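Glaze bench notebook, Gusgate
May, 4:40 pm
By the glaze bench
16 shares | 2 comments

Opened the second kiln at lunch. The black is still not a black. It's the brown of a briefcase at a yard sale, glossy on the shoulders where I wanted matte and matte on the feet where I had carefully wiped everything off. Batch 215, for those keeping score, and I am.

What changed since the last one: new bucket of Wimwood base, same stain, same water (tap), Drumix run for the full cycle with the lid clamped. The old bucket was labeled in my handwriting and the new one is labeled in theirs, so any confusion over which is which can only be mine. Sieved twice. There was a lump in the sieve the size of a pea that I pushed through with my thumb, and I'd like that recorded as a decision.

Cleanup before glazing was the usual damp wipe. I keep meaning to compare sponges properly. The round yellow ones leave crumbs in the foot ring, and the flat ones from Oakley are fine until they get grit in them, after which they are sandpaper. Mesh is supposed to rinse clean. It would also leave a weave pattern in anything soft, which somebody will call a surface treatment and charge extra for.
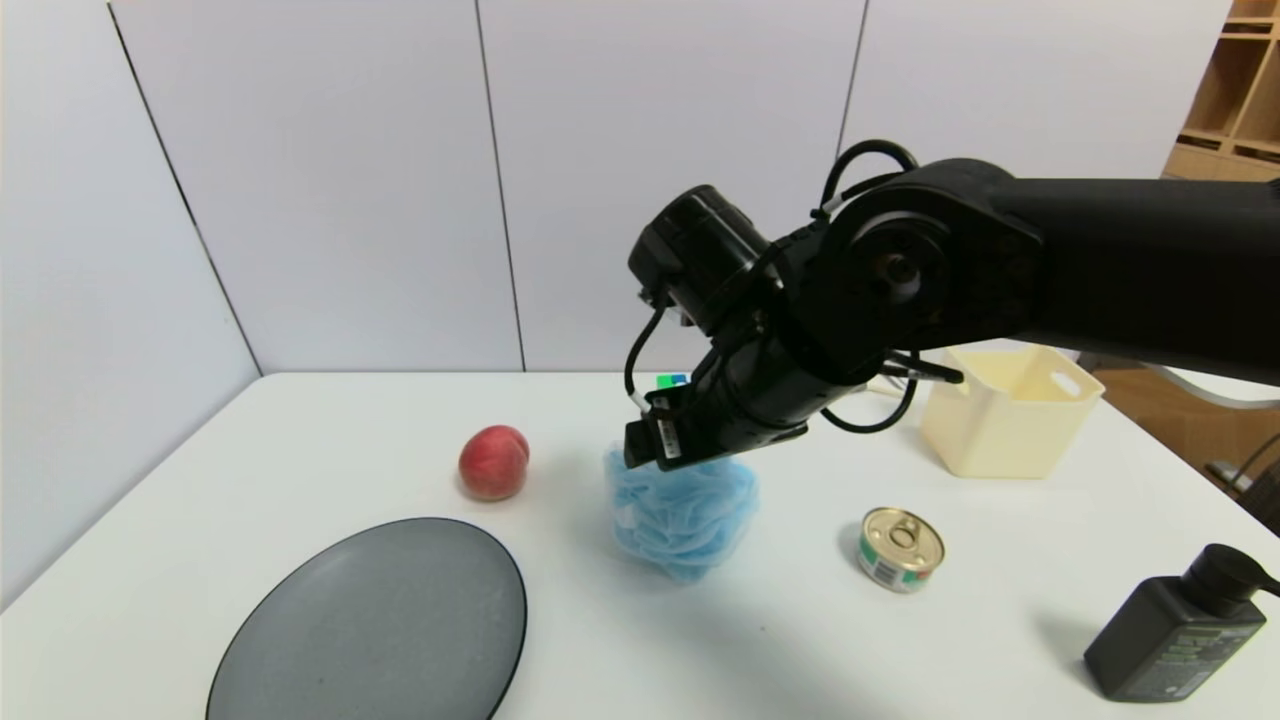

Blue mesh sponge on the white table.

Glaze thickness is the thing I trust least. I weighed 2000 grams of the mixed glaze and took a reading, then let it sit through lunch and took another. Different number. Stirred it, took a third, got the first number back, and felt wise for a minute or two. Then I dipped all the tiles without stirring again. They're in the rack, thin at the top and drooping at the bottom like wet socks. I'll fire them anyway. There's room on the lower shelf and I want to see how bad it gets.

Kiln log says 813 on the controller when I checked it on the way up. The paper chart has a coffee ring at that exact point, so I can't say whether it was ahead or behind. New chart taped to the door. Please put cups somewhere else, and I include myself in that.

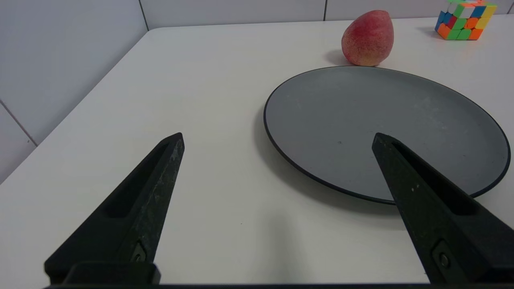 The other question with a matte black is what it will look like after a month in a cupboard. Our satin white hides wear pretty well; fork marks come off with a bit of cleanser and the complaints are few. Black is another matter. Look at the upper edge of that left finger, all pale gray scratches and worn patches on a matte black surface, and then imagine somebody sawing at a pork chop on it every night. I don't expect glaze to wear the same way, but the eye is going to read it the same way. So a fork test goes on the list before anyone promises a dinner set. Steel fork, same number of strokes per tile, and no leaning on it when you're annoyed.

To do:
- remix 215 from the old Wimwood bucket, if there's enough left to scrape out
- stir, dip, stir, dip
- clean the Drumix gasket, it's shedding
- order flat sponges
- find out who has the good sieve

Kiln two is loaded and set for overnight. I left the top peg out. Whoever gets in first, don't open it to peek. I'll know.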